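5 min read

Can a machine tidy your kitchen table yet? Come and help us find out

We're looking for 30 people who do chores. That's the only qualification! If you've folded towels, emptied a dishwasher, restocked a shelf before opening time or put the same toy back in the same basket every night for a year, you already know things that our robots don't, and we'd love you to spend a day or two with us in Ernby.

Skollia is a small test workshop. We take robot arms that are meant to help in homes and shops, give them everyday jobs, and write down how far they get. Some of what they manage is lovely to watch. Last spring an arm cleared a whole breakfast table into a tray, spoons and all, and most of us cheered. The following morning somebody swapped the tray for a slightly deeper one and it stood there opening and closing its fingers over the rim until lunch.

So the short answer to the question at the top is "sometimes, if you don't move anything". We'd like a better answer than that, and for that we need people who haven't spent years looking at grippers. Engineers set out a task very neatly. People at home leave a sock half under the sofa, and that sock is what we want to learn from.

What you'd be doing

You'll work at one of our tables alongside a robot arm and one of our staff. Part of the day you do the chore yourself, at your own speed and in your own way, while we record how your hands move. Then you guide the arm through the same chore with a hand controller (you'll get the hang of it, our oldest participant so far had it before her tea was cold). After that the arm has a go alone, and you tell us what you think of the result. Would you let it do this in your house? Would you have to do it again afterwards? Please be blunt.

The chores this round are all of the "put it where it goes" sort. Things into baskets, things out of baskets, baskets onto shelves, plus a shop-floor set from Pichler, the hardware shop on the corner, who are lending us a stretch of shelving and a great many boxes of screws. Sorting by size is in there too, and pairing socks, which remains a fearsome problem for a machine.

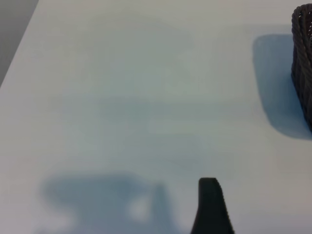

The gripper's view of the work table, with the woven basket on the right.

Baskets are harder than they look, by the way. A plain box has straight sides and a flat rim. A woven one is all bumps and loops, and a rim like that can catch a fingertip or hide the exact height of the edge. Shadows cause bother too: you and I ignore a grey patch on a white table, but a camera has to work out that there's nothing there to pick up. You'll probably find yourself noticing this sort of thing at home for weeks afterwards. We all do.

Who we're hoping to hear from

Anyone aged 18 or over. We'd be especially glad of people who clean, stack, pack or care for a living, people with arthritis or limited grip, left-handers (we have far too few recordings) and anybody who thinks the whole idea is daft. You needn't know anything about computers. You can sit or stand, the tables go up and down, and the workshop is all on one level with an accessible toilet.

If you have a pacemaker or other implanted device, do get in touch before applying so that we can talk through the equipment with you.

The practical bits

Each person comes for 2 sessions, a full day each, with a proper lunch and as many breaks as you like. We pay 200 euros for the pair, and travel on top if you bring the ticket. If you only manage the first day you'll be paid for that one. Sessions run through July, starting at nine.

We record hands, the table and the arm. Faces are kept out of shot, and you can ask us to delete your recordings without saying why. They're used by us and by Vollgate, our partner in the study, who build the control software.

How to apply

Write a few lines to Emil Leitner at Skollia, or drop a note through the workshop door. Tell him which chore you'd hand over tomorrow if you could, which one you'd keep, and which weeks suit you. No CV please. Emil reads everything himself and will ring or write back either way.

If you'd like a look before deciding, the workshop is open on Friday from four o'clock. You can try the hand controller, meet the arms and bring the children, who tend to be much better at it than we are.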